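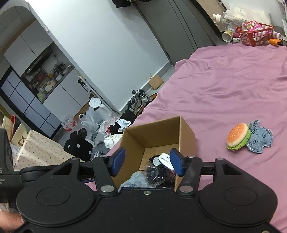
Open box on the bed, soft toys still to sort.

Clearing a kid's bed by the one-box method

Use a plain cardboard box with the flaps cut off. Flaps fold back in and hide what you already put there. Set it on the bed, close to the middle, so you can reach it from both sides.

Fabric goes in first. Fuzzy and fluffy things squash down and leave room for the rest. Cards and papers stand up along the back wall so they don't get bent.

Plush toys go last. Lay them side by side on the sheet and let your child pick which ones stay out. We keep 2 on the bed and rotate the others in December.

Do the shelf at the head of the bed another day. A plastic basket up there will take the small stuff for now.

The whole job takes about 4 songs on the radio. Write the contents on the side of the box before it goes in the closet.

Posted by Akosua Aryee, September 20, 2018
3 comments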